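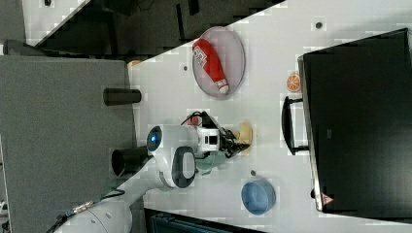 **Taking kids to the Mollmont robotics open day – worth it?**

Prelow_Dad

Has anyone done the open day at Mollmont? I've got two kids, 6 and 9, and it's a long drive for us. I'm mostly wondering if they let visitors near the arms or if you just stand behind a rope and watch a slideshow. Also, is parking a nightmare?

**Debashish Rathnayake**

We went in April and my daughter still talks about it! The pick-up demo was her favorite – toy food and dishes on a white table, and the arm going after them with a two-fingered gripper. You stand pretty close, but no touching while it's running. Each demo was 30 minutes, and the woman running ours (Steinarsdóttir, I think?) took questions all the way through, even the silly ones. Your 6-year-old might get wiggly near the end. Go to the first one if you can – by lunch the line was out the door. We parked on the street, 3 blocks over, no problem.

**Esora**

parking was fine for me too. bring snacks, the cafe closes early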